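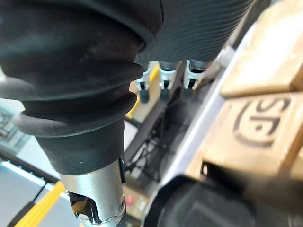 Black rubber over bright metal, with a bit of dust in the folds.

Getting the Dust Off Rubber (and Keeping It From Cracking)

I spent most of January cleaning out the garage, and what ate up my evenings was rubber. Boots, floor mats, the bulb on the old turkey baster I use for watering seedlings, door seals, the feet on the stepladder. All of it gray and chalky, some of it sticky, which is worse!

So first, go dry. I used to reach for the hose right away and all I ever got was mud in the creases. Now I take a soft paintbrush (a cheap two-inch one, nothing fancy) and work it into every fold. Anything pleated or ribbed needs to be stretched open a little with your other hand while you brush. Then a vacuum with the small nozzle, and then you can think about water.

My wash is a squirt of dish soap in 1000 ml of lukewarm water. Wring the rag out well. If the rubber sits up against metal, wipe toward the rubber and dry the metal straight after, or you'll get water spots on anything shiny. An old T-shirt beats paper towels, which leave fluff all over black rubber and make you feel like you've gone backward.

For scuffs I tried a pencil eraser on a whim and it does a nice job on the light ones. Deep ones I leave alone. My Grostar boots are 19 years old and they're allowed to look it.

Please don't use cooking oil or petroleum jelly for shine. I did this to a set of door seals once and they swelled up and went gummy, and the car smelled like a fryer until spring. A silicone spray on a cloth is what I use now — on the cloth, never straight at the part, and never on mats or boot soles unless you enjoy falling down. I bought mine at Cukaswood for around 27 dollars, but that was the giant can and I'm still on it.

Sticky rubber is another matter. Rubbing alcohol on a cotton pad will take off a thin film, but test a spot you can't see. If it's still tacky the next day I throw the thing out.

Store everything out of the sun and away from the water heater. Boots go upright with newspaper stuffed in the legs, mats get rolled with the tread facing out, and a light dusting of talc keeps spare gaskets from sticking to each other in the drawer. I keep mine in an old cookie tin, sorted into sandwich bags, and I check the tin whenever I'm looking for a faucet washer anyway.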